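Diary: noise at night, and the pump

Search this site
Enter keywords Go

2023-04-16
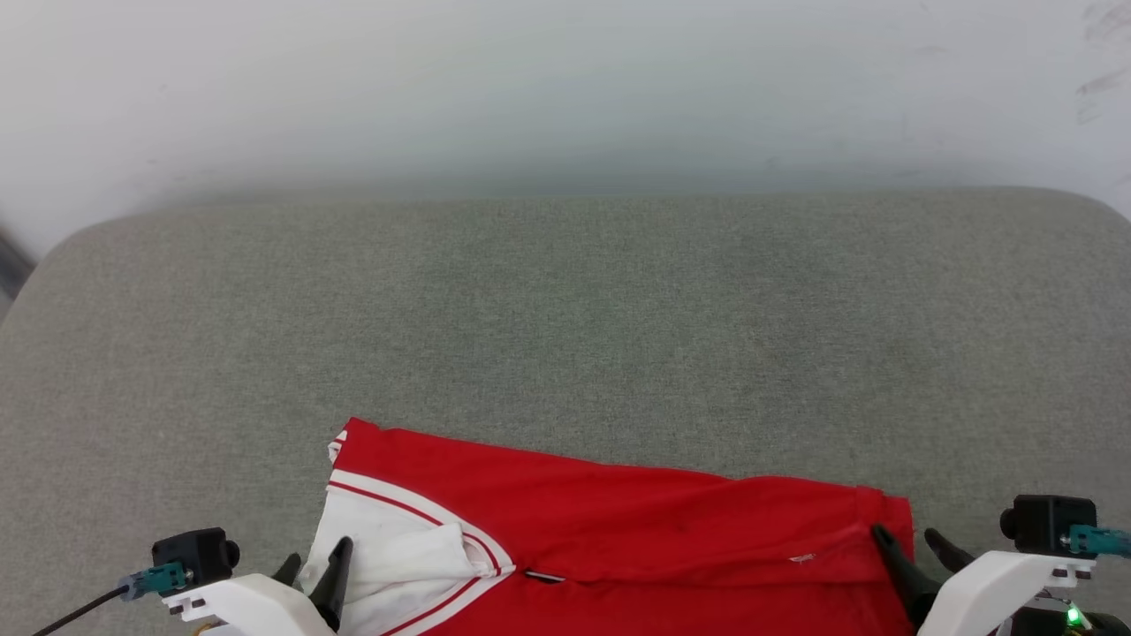
Grey cushion, red garment, likely sportswear, white wall. Front room.

Slept badly again. The hum started a little before midnight and ran until I gave up listening for it. I have now kept the log for long enough that it is worth writing up properly, if only so I can stop carrying it in my head.

Summary of the problem. A low tone is audible in the bedroom and, more weakly, in the front room. It is not audible in the kitchen or the hall. It is continuous for several minutes, stops, and starts again. It has been present since February. It can be heard with the windows closed, and closing them makes it seem louder, presumably because the street noise goes away.

Method. The phone meter is no use for this. It reads the level well enough in the middle of the range but falls off badly at the bottom, and the numbers it gave me in the first two weeks were the same with the hum on and off. I borrowed a proper measuring microphone from Jhosep Sotelo, who uses it for setting up speakers, and ran it into the laptop. Long recordings, microphone on a stand at pillow height, nothing else in the room switched on. I then looked at the spectrum for each stretch of the night.

Result. There is a clear narrow peak at 122 Hz. It does not drift by any amount I can measure. When I hear the hum, the peak is there. When I don't, it is gone, apart from two short stretches when I must have been asleep and the recording says it was running. There is a weaker peak at double the frequency, which I can't hear at all.

The level changes a lot with position. At the pillow it is near its highest. Move the microphone to the middle of the room and it almost disappears. This is ordinary room behavior at low frequencies: sound reflects between parallel walls and adds up at some places and cancels at others. It does explain why Eglė Vasiliauskas stood in the middle of the floor, listened politely and told me she couldn't hear anything. I should have asked her to put her head by the wall.

Sources ruled out:

Refrigerator. Unplugged for a whole night, with the milk in a cooler. No change.

Our own boiler. Off at the switch. No change.

Main breaker off. No change, so it isn't ours in any form. I ran the laptop on battery for this one and had to reset the oven clock afterward.

Street transformer. Wrong frequency. Mains hum in this country sits at 120 Hz and stays there, and the difference of 2 Hz is well outside the error of the measurement. I checked against a recording of a cheap lamp adapter to be sure. It also wouldn't stop and start.

That leaves something with a motor, in the building, on a thermostat or a pressure switch. The on and off times support this. Over one full night I counted 24 cycles, closer together before one o'clock and after five, with long gaps in between. People run hot water at those hours. The building has a circulation pump in the basement, a Lonitz, and the pipe from it goes up the shaft behind our bedroom wall. I went down on my way out for bread and put a hand on the pipe where it leaves the pump. It was shaking noticeably. There is a rubber section that should stop that from traveling, and it has gone hard and has a crack along one side. The bracket above it is bolted straight to the concrete with no pad.

I wrote to the management company when I got back. Three paragraphs, one graph, a list of times. The last message I sent them was longer and got a reply suggesting I "try to identify the source," so this one says what the source is in the first line. I asked for a new flexible section and a padded bracket. I looked up the parts. The flexible section in the right diameter is $182 from Fiore and the pads cost next to nothing. Labor I can't estimate.

Things tried in the meantime:

Moving the bed. Sliding it away from the shaft wall by the width of a chair helped more than anything else. It now blocks half the closet.

Earplugs. Foam ones take out voices and traffic and leave the hum on its own. Worse than nothing.

Masking. A fan on low covers it partly. Brown noise through the Jivuso speaker was better in principle, but the speaker is small and produces very little below 150 Hz, so it masks everything except what I want masked.

Sleeping in the front room. Tried twice. The level is lower there, but the light from the street comes in early and my back complained both times.

Open question: why February. The pump is much older than that. Either the rubber finally gave out in the cold, or somebody changed the speed setting. There is a three-position dial on the side, and it was on three. I didn't touch it. I did take a note of it and added it to the e-mail as a question, because turning it down would be free.

Rest of the day was short. Laundry, soup, an hour on the Halero paperwork, which still doesn't add up on page two. Returned Jhosep's cable but kept the microphone for another week, with permission. If they do change the dial I want a before and after with the same setup, same stand, same height. I have marked the stand position on the floor with tape.

Microphone is running again tonight. Bed stays where it is.

Print this entry | E-mail this entry
3 comments
Share 5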